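Stidetlow publishes holiday meal planning guide for shared family gatherings

PINDDALE, November 2024 - Stidetlow, the household planning service, has released a guide for families who cook a large holiday meal between several homes. It covers portions, oven timing, travel with cooked food and sleeping arrangements for guests who stay on.

The guide draws on 3,119 meal plans submitted by users. The median gathering had 22 guests.

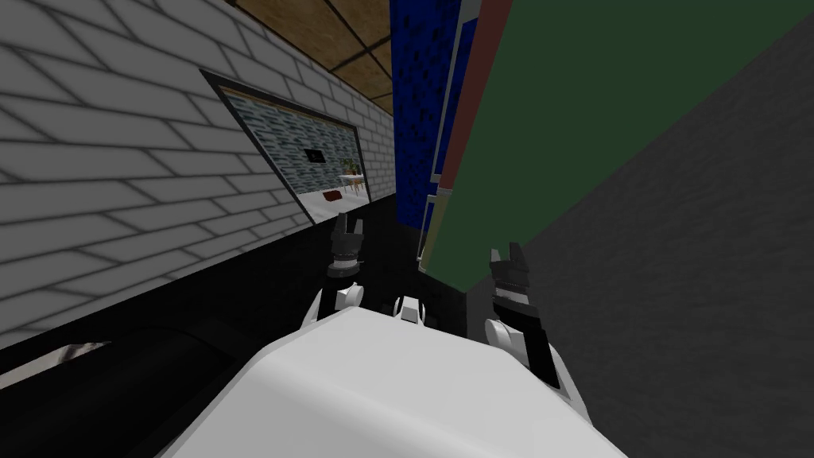 White robot body with two arms, computer-rendered view.

Each plan starts from a fixed serving time and works backwards. Dishes are sorted by oven temperature, then by resting time. Mashed potato, gravy and stuffing are listed separately - these were the dishes most often made twice by mistake.

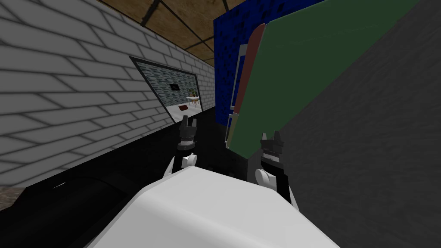

Boris Štefanec said the old method in his family was a telephone call the night before, and that it had once produced four trays of macaroni cheese and no bread.

A section on leftovers gives storage times and container sizes. It was compiled by Eun-ji Ok from the Stojanović and Omer household trials, which logged 81 dishes.
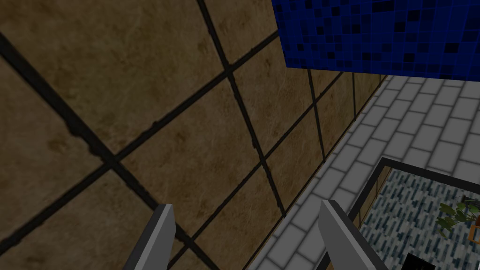 Availability

The guide is free to download. A printed edition of 2,000 copies will be sent to Pinddale libraries. Later revisions will add plans for guests arriving on different days.
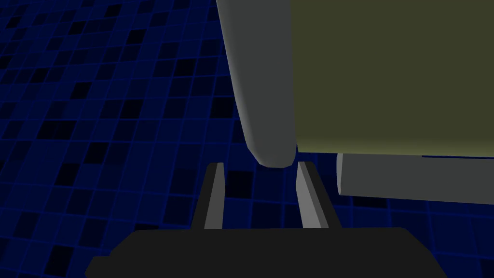

Dark blue tiled floor, computer-rendered view.

Press contact: Eun-ji Ok, Stidetlow, Pinddale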